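The Inheritance

1. The Reading

My aunt left 1,737 dollars to the Marsden library, the house to a cousin in Prusell, and to me, Firouzeh Shirazi, the contents of her kitchen. The lawyer read that part twice, hoping it improved.
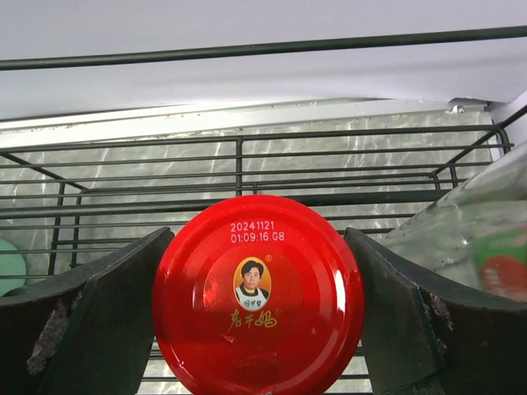
2. The Cousin

He phoned at seven to ask if the kitchen included the stove. I said I would pray on it.

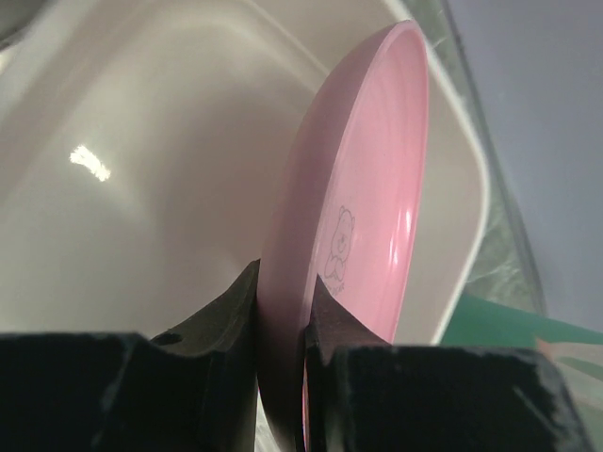 By March we were speaking only through the lawyer, who charged by the letter. My cousin kept the stove. I ate my suppers off a pink plastic plate and felt I had won.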